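**Ticket 3054 – Label printer at the Nanesside branch prints every second label blank**

Opened by: Toàn Từ
Site: Nanesside
Priority: normal, changed to high in April
Status: closed

**Problem as reported**

The Flimeck label printer beside the returns desk started to leave one label empty after each printed one. If I send ten labels, I receive ten printed and nine blank between them. The blank ones come out at normal speed and the printer shows a green light all the time. There is no error on the screen of the printer and none on the computer.

We use it for shelf labels and for the small stickers on the toy library boxes. The roll is 700 labels, so we now finish a roll in half of the time. I have put the blank ones in a drawer because it is a pity to throw them away.

What I already tried before opening the ticket:

- switched the printer off, waited one minute, switched on
- changed the USB cable with the one from the scanner
- printed from the other computer (same result)
- opened the cover and closed it again with a little more force

**Reply – Skye Menzies, 09:40**

Thank you, Toàn, this is a clear report. Please tell me three things: which label size is chosen in the driver, which size is written on the inside of the roll, and whether the problem began with a new roll. Also please hold the feed button until the light blinks twice, then let go. The printer should measure the gap between labels and stop by itself.

**Toàn Từ, 10:25**

Driver says 57 x 32. Inside the roll I read 57 x 32 also. The problem did not start with a new roll, it started in the middle of one. I remember this well, because I was printing the labels for the picture books and the first twenty were good.

I held the feed button. It blinked twice, pushed out four labels and stopped. After this I printed five labels and there were five good ones with no blank. I was very happy, but after lunch the blanks came back.

**Skye Menzies, 14:10**

So the calibration works but it is not kept. Did anybody switch the printer off during lunch?

**Toàn Từ, 14:30**

Yes. Cúc Lâm switches off the whole power strip at the returns desk when she goes to eat. She has done it since the electricity bill of last winter. It never disturbed the printer before.

**Skye Menzies, 14:45**

It should not disturb it now either. The gap value is saved in the printer memory and must survive a power cut. Could you print the configuration page? Switch off, hold feed, switch on, and release when the paper moves. Type for me the line that begins with GAP and the line that begins with MEDIA.

**Toàn Từ, 15:20**

GAP 3.0 MM
MEDIA CONTINUOUS

I did it two times and both pages say the same.

**Skye Menzies, 15:35**

There we have something. Your labels have gaps, so MEDIA must say GAP and not CONTINUOUS. In continuous mode the printer does not look for the space between labels, it only counts length. I think the calibration sets the mode correctly until the next restart, and then something old is loaded again.

Please open the printer preferences, tab "Stock", and look at "Media type". Change it to "Labels with gaps" and press Apply before OK. In this version of the driver, OK alone does not always save. 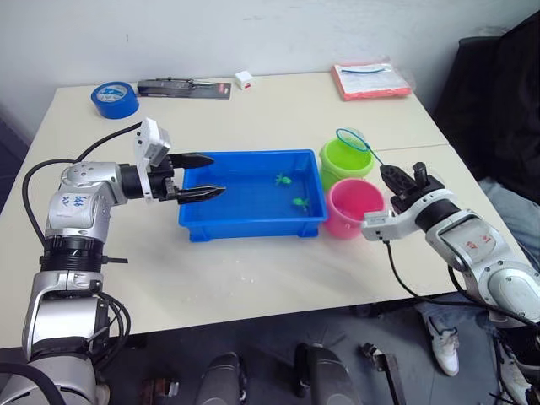
**Toàn Từ, 16:05**

I changed it and pressed Apply, then OK. I switched the printer off and on by myself, without waiting for Cúc. The configuration page now says MEDIA GAP. I printed the labels of the toy boxes, the whole sheet of them, and there was not one blank.

I would like to leave the ticket open for some days, if you agree. It already seemed repaired once.

**Skye Menzies, 16:10**

Agreed. I leave it open.

**Toàn Từ, three days later, 09:15**

The blanks are here again. This morning I printed 186 labels for the new shelves and did not stand next to the printer, so I noticed too late. The configuration page says again MEDIA CONTINUOUS. In the driver on my computer it still says "Labels with gaps". I did not touch anything – I checked twice before writing this.

Please raise the priority. The shelves must be ready before the school groups come.

**Skye Menzies, 09:50**

Priority is now high. If your driver is correct and the printer is wrong, then another computer sends its own setting. Each print job carries the media type with it, and the last job wins. Who else can print on this device?

**Toàn Từ, 10:30**

I asked at both desks. On the network list there are my computer, the one of Cúc and one with the name RURNIMBERG-2. I do not know this one. Cúc says that she prints only on the big printer for A4.

**Bình Đặng, 11:15** (added to ticket)

RURNIMBERG-2 is the laptop which came from the Rurnimberg branch when it closed. Lộc Hồ has it in the upstairs office. He prints receipts for the membership cards, and at Rurnimberg they used a continuous paper roll for that. His driver was copied together with everything else, and I suppose it points now to your printer under the old name.

**Skye Menzies, 11:25**

That explains all of it, thank you, Bình. The lunch break was only a coincidence. Lộc, do you print the cards at midday?

**Lộc Hồ, 13:40**

Yes, usually between 12 and 1. I am sorry, I believed that my receipts were coming out on the Nghiêm printer upstairs. I was wondering why I never found them and I printed some of them twice.

**Toàn Từ, 13:50**

I found them. I thought they were test prints and I put them in the drawer with the blank labels. I will bring them up.

**Work done**

1. Removed the old printer entry from RURNIMBERG-2.
2. Installed the Nghiêm driver there, media type continuous, set as default.
3. Calibrated the Flimeck again and printed the configuration page (MEDIA GAP).
4. Limited the Flimeck queue to the two computers of the ground floor.
5. Lộc printed one receipt upstairs – it came out upstairs.

**Toàn Từ, one week later, 10:05**

No blank label during the whole week, also after the lunch breaks. You can close the ticket. One small question: can the blank labels from the drawer be put back on a roll in some way?

**Skye Menzies, 10:20**

Please do not feed them again, the glue can get onto the print head. You can write on them by hand. Closing.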